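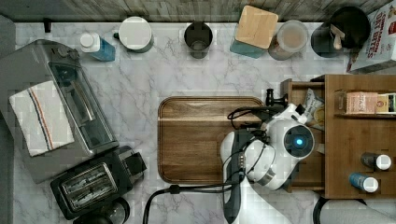 Courses > Household Skills > Unit 4 > Kitchen Counters and Small Storage

Shares 13 | Comments 2

Unit 4 handout: What lives on the counter
Instructor: Angharad Ifans
Lab assistant: Iolo Gape

Read this before the Saturday lab. Bring a tape measure, a pencil and the blank counter plan from the back of your course packet.

1. Terms used in this unit

Landing space: open counter where you set something down for a short time, such as a hot tray, a grocery bag or a bowl on its way to the table.

Work space: the open stretch where food gets cut, mixed or rolled.

Parked items: things that stay on the counter between meals. Toasters, canisters and utensil crocks are the usual ones.

Back row: parked items lined up against the backsplash. The back row is the least useful part of the counter for working, so it is the best part for storage.

Dead corner: a part of the counter you can't reach without moving something else. Most kitchens have at least one.

2. Starting from the work space

Students usually begin by asking where the appliances should go. We start from the other end. Find the stretch of counter where you want to cut and mix, put the cutting board there, and place everything else afterward.

The counter at the top of this handout follows that order. The wooden board is in the center, the toaster oven and the two-slot toaster are together on the left, and the containers run along the back edge. Use it as your reference when you fill in the counter plan.

A board with a raised rim holds crumbs and juice better than a flat one, but it is harder to scrape clean into a bowl. If you are buying one board for everything, think about which of those two jobs you do more often. Put a damp cloth under any board that slides.

3. Heat appliances

Keep these rules for any appliance that gets hot:

- Read the clearance distance in the manual and measure it. Don't guess by hand widths.
- Nothing that can burn goes on top of or against the appliance while it is on. This covers towels, paper towels, cereal boxes, mail and plastic bags.
- Leave room for the door to open all the way, plus landing space for the tray.
- Unplug toasters before you empty the crumb tray.
- Cords go behind or beside the appliance, never across the work space.

Towels deserve a separate word. The top of a toaster oven is flat and at a handy height, and a folded towel often ends up there, as it has on our reference counter. Before you switch the oven on, the towel moves to a hook, a rail or your shoulder. In your lab notes, pick a permanent spot for it. "I'll remember to move it" will be marked as no answer.

Pay attention to which way a door faces. A toaster oven turned sideways on the counter takes its landing space from the work space next to it. That may be fine if you bake in it twice a week. It is a nuisance if you use it every morning while somebody else is making sandwiches.

4. The back row

Three questions for each container:

a) Do I use this at least every other day?
b) Can I tell what is in it?
c) Can I lift it out without moving its neighbors?

Two yeses keep it on the counter for now. One yes or none, and it goes in a cabinet for a two-week trial.

Question b gives people the most trouble. A clear jar shows you its contents, but flour, powdered sugar and cornstarch look much the same through glass. Label it anyway, on the jar and not on the lid, because lids get swapped. Solid canisters such as the teal one with the bamboo lid need a label even more. Write the date you filled it on the same label. Masking tape is fine.

Open containers collect dust and grease. If something in your back row has no lid, decide what it is for or take it away.

Spray bottles: household cleaners should be stored apart from food, and that includes dry food in closed jars. On the reference counter there is a blue spray bottle in the same row as the canisters. Mark on your plan where you would put it. Under the sink is the usual answer, but if small children live with you, choose a high or latched cabinet.

Cereal boxes are a judgment call. A box of cinnamon oat bites takes up a good deal of height and very little depth, so it sits well in a corner. It also hides whatever is behind it. The inner bag goes stale if it isn't rolled down tightly.

5. The utensil crock

A crock works when you can pull out one tool with one hand. Keep in it what you use at the stove or the board: a spatula, a spoon, tongs, a whisk. Knives don't belong in it. Wooden tools should be fully dry before they go back in, handle down. Wash the inside of the crock once a month - the bottom gets dirtier than you would expect.

6. Lab exercise (39 minutes)

Work in pairs. Each pair gets one of the practice counters, which are 52 inches long.

Step 1. Measure the counter and draw it to scale on the plan.
Step 2. Place the board. Mark at least 21 inches of open work space, measured along the front edge.
Step 3. Place the heat appliances with their clearances drawn in.
Step 4. Build the back row from the box of containers provided. You don't have to use everything in the box.
Step 5. Trade counters with another pair and make toast and a sliced apple on theirs. Write down every time you had to move something.

Last term Idris Mathias and Mererid Trevor finished Step 5 with only one item moved, a canister in front of the outlet. Their plan is pinned up by the door if you want to look at it.

7. For next time

Draw your own kitchen counter as it is now, before you tidy it. Then draw a second plan with your changes and keep to it for a week. Hand in both, with a few lines on what drifted back to its old place. Questions about the drawings go to Iolo at the start of the lab.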